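The River Page

Rekha Rai had written the entry for Lullcombe in one afternoon, and it took her the rest of the month to fix the part about the river.

The gazetteer gave every town the same space. Name, country, area, elevation, a paragraph on the land, a paragraph on the weather. Lullcombe covered 123 square kilometers and stood 434 meters above the sea, on the east bank of the Hviid. That was what the old edition said and what the map said. Then a letter came from a woman named Dagný Snorradóttir, who wrote that the town was on the west bank and had been for two years.

Rekha took the letter to her editor.

"Rivers move," said Ese Akinola. "Call the survey office."

The survey office had one person in it that week, Duyên Trương, who had a cold. She said the Hviid had cut through its own bend during a flood. The old channel still ran east of the water tower, but it was mostly gravel and willow now. The main flow went around the other side of town.

"So it's on the west bank," Rekha said.

"It's between them," said Duyên. "Depends what you call the river."

Rekha wrote that down and took the train on Monday. The line climbed through Flulldale, where the hills were low and cut up into sheep pasture, and then came out onto the plain. She had written that the plain was fertile. From the window it looked brown and flat, with standing water in the fields. A ridge ran along the north side with snow on the top third of it. She had left the ridge out. She made a note.

Dagný met her at the station in rubber boots and had brought a second pair. They walked down past the feed store and the school to the old bridge. It was a stone bridge with three arches, and under it was a bed of round gray rocks with a trickle down the middle.

"My father fished off this," Dagný said. "My brother wants to tear it down and sell the stone."

"Is anyone going to?"

"They'd need a road to truck it out on. The road went with the flood."

They crossed and came back and walked through town to the new bank, which took eleven minutes. There the water was wide and fast and the color of tea. It had taken a row of garages and half of an orchard. Four apple trees were left, leaning out over the edge. A boy was throwing sticks in.

"What do people here call that?" Rekha asked.

"The river."

"And the other one?"

Dagný thought about it. "The bridge," she said. "We say, down at the bridge."

It started to rain. They went to Dagný's house and she made soup, and Rekha sat at the table with her notebook and crossed out the first line of the entry.

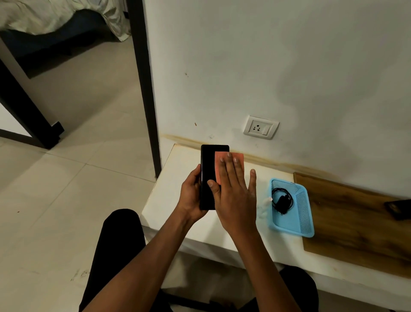 Wiping a phone screen with a small orange cloth.

She tried it several ways. Lullcombe stands between two channels of the Hviid. Lullcombe lies east of the Hviid, which formerly passed it on the other side. That one was wrong, and she had to draw herself a map before she could see why.

"You could leave it out," Dagný said. "Say it's near the river."

"Every town on this page is near the river."

"Then say it's near the bridge."

Rekha caught the 6:40 back. In the morning she gave Ese a paragraph with the ridge in it, the old channel and the new one, and the willows. It was two lines too long. Ese cut the willows and sent it down.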